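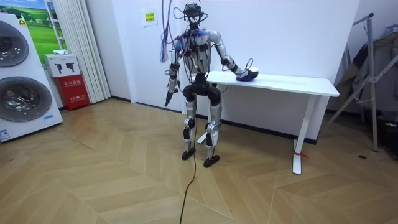 Kausar Niazi wants to know why I don't just zip-tie the whole cable bundle into one fat rope and be done with it. Fair question! I got asked the same thing in April and gave a lazy answer, so let me do it properly. Thread, sort of.

First, the bundle coming down over the head and past the right shoulder has to move every time the arm moves. One fat rope is stiff. Stiff cable pulls on connectors, and the connectors up there are tiny and I hate them.

I did tie it all together once. Lasted 2 days. The shoulder went past horizontal, the rope didn't want to come along, and a plug backed out maybe a millimeter. Just enough to drop the signal whenever the arm was up and bring it back whenever I lowered it to look. I lost an entire evening to that millimeter.

So now the wires hang in loose loops and only get tied where nothing bends. Blue and purple can wander a bit. If I can't slide a finger under a tie, it's too tight and it gets cut.

Sobia Swati asked how much slack. I move the arm by hand, power off, to the worst pose I can think of, then leave some 50 mm more than that needs. Then I do the same on the other side, because the worst pose for one arm is a totally boring pose for the other.

Tape on the chest: yes, still tape. I know. It holds the little boards' wires down while I'm changing things every week. Once the layout stops changing I'll make proper clips. I've been saying this for a while – Khurram Rajput keeps a tally and I've asked him to stop.

One tip on tape, get the cloth kind and fold a corner under so you can grab it later. Future you will be standing there with a flashlight in your teeth.

The black cable from the hip down to the floor is its own headache. Feet are flat plates with real weight on them, and a foot will find a cable if you give it any chance at all. I lay it straight out in front and check it before every power-up. If it has a kink or a flat spot it gets swapped, no debate.

Weekly routine, since a couple of you asked: power off, wait, wiggle every plug (gently!!), look for shiny spots where a wire has been rubbing on a joint housing, wipe the knees, check the gripper closes evenly. I skip the wiggle when I'm tired and then I regret it.

Joint screws get a look every 400 minutes of run time. I put a dot of paint marker across each screw head and onto the part next to it. If the two halves of the dot don't line up anymore, the screw has turned. Cheapest thing I do and it's caught two loose ones at the knee already.

Iqra Jadoon, to your question about labels: both ends, always both ends. I labeled one end of everything the first time through and had to trace them all again from the other side. Numbers on the flags, and a list of what the numbers mean in a notebook.

Next job is the left wrist, where the thin cable curls out farther than I'd like. Thinking of a soft sleeve there. If anyone has a brand of sleeve that doesn't fray at the cut end, please tell me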